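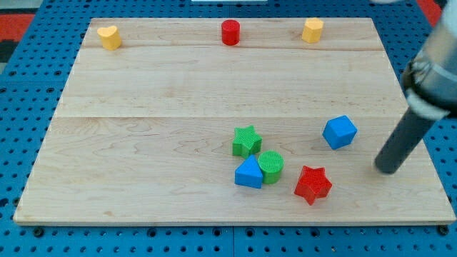 Sorting Out the Shape Block

What separates a good set of children's shape blocks from a poor one is mostly dimensional, and most of it can be measured at a kitchen table

By Erzsébet Magyar

The shape block is one of the least documented objects in the playroom. Construction bricks have collectors and train track has published gauges. The loose star, heart, cylinder and cube are sold by the bag or inside a sorting box and are seldom described beyond a piece count and a minimum age. Buyers compare color and price, then find out about the rest at home.

The rest comes down to a few properties: size, edge treatment, surface texture, flatness of the faces and consistency of color. All of them can be checked with a ruler, a lamp and a flat board.

Profile and stability

A shape block is a flat outline given thickness. The outline decides how the piece fits through a sorter lid. The thickness decides whether it will stand, and on which face.

A cylinder stands on either end and rolls on its side. A cube is stable in any of its six positions. A triangular prism rests well on any rectangular side, with the triangle facing out, and most children put it down that way without being shown. Prisms with six or eight sides also stand on edge, although the eight-sided piece has narrower flats for the same overall width and tips more easily.

The star and the heart are the difficult ones. A five-pointed star laid flat is as steady as a tile. Stood on two of its points, it touches the table along two thin lines, and any rounding of the tips reduces the contact further. A heart balances on its point only if the maker has cut the point off. In the Diltwood set the flat at the bottom of the heart is wide enough for the piece to stand upright with the lobes at the top. In the Penry set the point is left nearly sharp, and the heart has to lean on something.

Neither choice is wrong. A sharper heart is easier to match to its hole, and a blunt one is easier to build with. The package should state which type it contains. Neither does.

Texture

Smooth painted blocks slide against each other. Makers deal with this by molding or cutting a pattern into the top and bottom faces, usually a fine crosshatch or a set of close ridges. The sides are often left plain so that the piece passes through a lid without dragging.

The effect is easy to test. Place one piece on a board, place a second on top of it, and raise one end of the board slowly until the upper piece moves. With the Drollstead blocks, textured on both ends, the upper cylinder held until the board reached 30 degrees. Plain-faced pieces of similar size let go well before that.

Texture has a cost in cleaning. Crosshatching holds dried paste, crumbs and modeling dough. A nail brush and dish soap will clear it. A cloth will not reach the bottom of the grooves, and wiping tends to press soft material farther in.

Color

Most sets use four colors: red, blue, green and yellow. The variable that matters is whether color is tied to shape. In a tied set every star is red and every cube is blue, so a child can sort the whole bag by color and never look at an outline. In a mixed set the stars come in red and green, the cylinders likewise, and sorting by shape becomes a separate task from sorting by color. Teachers generally ask for mixed sets. Home sets are more often tied, as they are cheaper to pack.

Yellow is the least consistent of the four. Two yellow pieces from the same bag may differ visibly in strength, and the difference is greater under a warm lamp than in daylight. Blue varies less between pieces, but on a cube each face will look like a different blue depending on its angle to the light. Compare like faces, laid flat, before deciding that a replacement piece does not match.

The board underneath

Blocks are judged partly by what they stand on. Carpet hides a good flat face, and a perforated worktop catches the small points of stars. A plain wooden board solves both problems. Maple is suitable: it is hard, close-grained and pale enough to show every color clearly. A board glued up from several planks stays flatter than a single wide one, provided the seams are sanded level. Draw a fingertip across each joint. If the seam can be felt, a narrow prism will find it.

Endum sells an unfinished maple board 52 centimeters long, which is adequate for one child. For two, 68 centimeters is more comfortable. Finish with a thin coat of food-safe oil and let it cure fully before use. Varnish makes the surface slick and cancels out the benefit of textured blocks.

Storage and replacement

Schools buy in bulk, in tubs of up to 1000 pieces, and accept a steady loss. Home sets have no such reserve. Before buying, check whether the maker sells single pieces. Drollstead does, by shape and color, with a new list each October. Penry replaces whole bags only.

Keep the blocks in a shallow tray, one layer deep where space allows. In a deep bin the cubes and cylinders stay within reach and the stars work their way down, points interlocked, until the bin is emptied onto the floor.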